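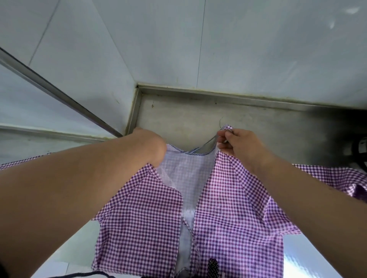 What is the hardest part of a shirt to sew well?

The neckline, in my opinion. Everything else can be a little wrong and people forgive it, but the neck is near the face and everybody looks there.

Samira Moussa gives this answer quickly, and I think she has given it many times. She has worked with blouses and shirts for 9 years, first at home and now in a small workshop in Brerkirness, where I visited her on 24/07/2022. She did not stop her work for me. We talked while she was turning pieces and checking seams.

Gingham is the cloth she likes most. "It shows you the truth," she says. "If I cut a little crooked, the squares tell me immediately. With plain cloth I can lie to myself until the end."

For the necks she often takes a binding in a different pattern, for example a fine stripe of navy and white against purple checks. I asked if the customers want this. She laughed. "Some do. One lady in Jerkholm sent hers back, she said the stripes and the squares were fighting. I like it when they fight a little."

A round neck needs a strip cut on the bias, she explained, which means diagonally to the threads, so that it can bend. The strip must be pulled gently, but only on the curve. "My first ones I pulled everywhere the same. The neck stood up like a cup. I unpicked one of them 3 times and then I cried and made tea."

She is strict also about the inside. Loose threads stay until a seam is finished, and then she trims them all together. If she cuts too early, she says, the seam can open and she must begin again. Raw edges do not worry her during the work. What worries her is a customer who visits in the middle and sees them.

Since April she sells a part of her blouses through Tuhiwai, a shop with 671 regular customers. This brought more orders, and more questions about sizes than she expected. She answers them in the evening.

Does she wear her own blouses?

"I have two. Both have a mistake in the neck, so I could not sell them."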